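Yi-an Yoon does not trust a gripper that reports success. She reviews faults on the two-armed robot at Kundik, and the one she keeps returning to came in March, over a child's backpack. 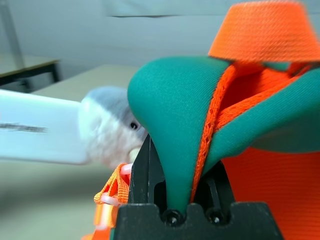

2 min read

"It logged a good hold," she says. "It had a fold of fabric and called that the bag." The backpack dropped, and the right arm kept pulling on nothing until Ga-eun Yeo hit the stop.

Kundik's summary blames the force threshold. Yoon isn't convinced — the same threshold had passed 1,156 grasps.

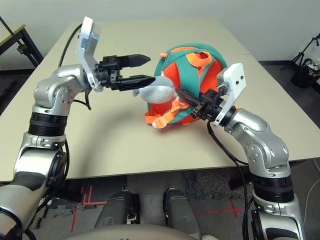
Was anyone hurt?
Nobody was. Yeo was standing outside the arms' reach.

Yoon wants the stop to trigger without a person. The Ferkari software update is supposed to do that, and I asked whether it does. "On hard boxes, sure," she says. "Show me straps." 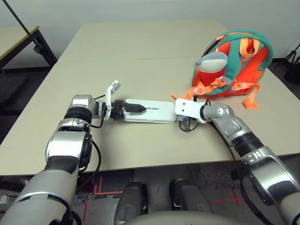
What the log left out

Of 3,074 entries, 9 were marked as slips. Yeo thinks that's low. "Soft things slide a little before they go," she says. "We don't record the little."
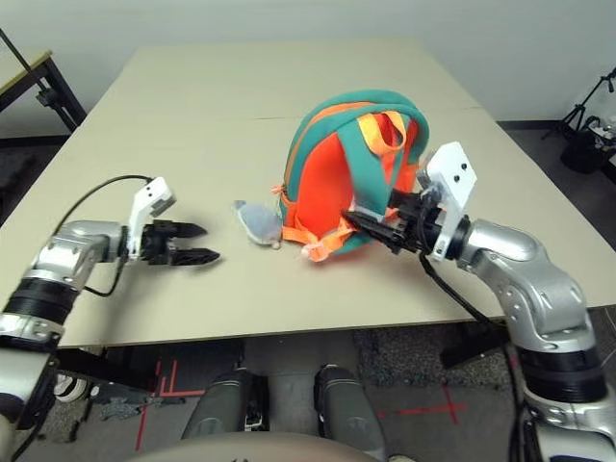

What happens next

Slip sensing is promised. Yoon has heard that before, and she's keeping her own list.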